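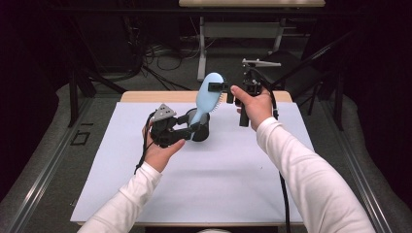
Light-blue hairbrush, at the table.

Warden's Diary, Kaltadik House
31 May 2019

The last day of the month, and the day on which the summer residence rules come into force. I was at my desk before the post, which brought the revised estimate from Zaugg for the re-lining of the east gutters. The sum now stands at 1,299 francs, against the 1,000 set aside in the budget. I have written to ask which part of the work has grown. The letter attached refers to "additional lengths" and gives no measurement for them. Until a proper answer is received the order will not be signed, and the buckets will remain in the upper corridor.

Ms Schnyder reported on the rooms. Seven are let for the whole of the summer and two are held for short stays. The residents who leave today have returned their keys, with the exception of Mr Ağca, who telephoned from the station to say that his was in his coat. He will post it. A deposit is held and I see no cause to pursue the matter further. His room was left in very good order, and he had mended the window catch, about which he had twice written to this office without result. I have entered the repair in the house book under his name.

The matter of the bell was again raised. Mr Leitner holds that the evening bell at 9 should be kept through the summer, as it was in his father's time here. Mrs Lamont holds that it wakes her younger child, who is by then asleep, and that a house in which everyone owns a watch has little need of it. I heard both at some length in the small office. It is my decision that the bell will be rung at the midday meal only, from tomorrow until the end of the season. Mr Leitner asked that his objection be recorded, and it is recorded. 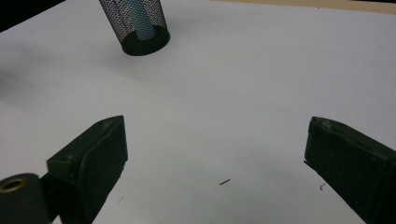

Lunch was soup and the remainder of the cold veal. Afterwards I walked the boundary with Gion Riedl as far as the Erent path. The lower fence is sound. The upper one has two posts leaning and a third which he could move with one hand. He proposes larch in place of the treated pine we have used until now, and has asked for a price from Lorell. The hay in the upper field is late owing to the cold weather in the middle of May, when there was snow on the ground for two mornings, and he does not expect to cut for some while yet. We met the neighbour's heifers on our side of the stream. They were turned back without difficulty, and I shall write a civil note.

The spring had been running cloudy after the rain. It was clear this afternoon and I drank from it. The notice by the trough may come down once the sample has been reported upon. Ms Schnyder will see to the sending of it.

The library was closed from two o'clock so that the returned books could be put back on the shelves. Of those missing at Easter, all have been found save the second volume of the valley history, the one with the maps. It is my belief that it went down the hill with a former resident some years ago -- I recall seeing it on a particular windowsill -- but I cannot say so in a letter. The first volume has been moved to the locked case.

Accounts for the month were closed at five. The telephone bill is higher than I should like. Bread and milk are much as before.

A quiet evening. Rain at first on the Erent side only, then here. I went up to look at the buckets shortly before retiring and emptied the one nearest the stair. To do tomorrow: Zaugg, the note about the heifers, new card for the bell times, lamp oil.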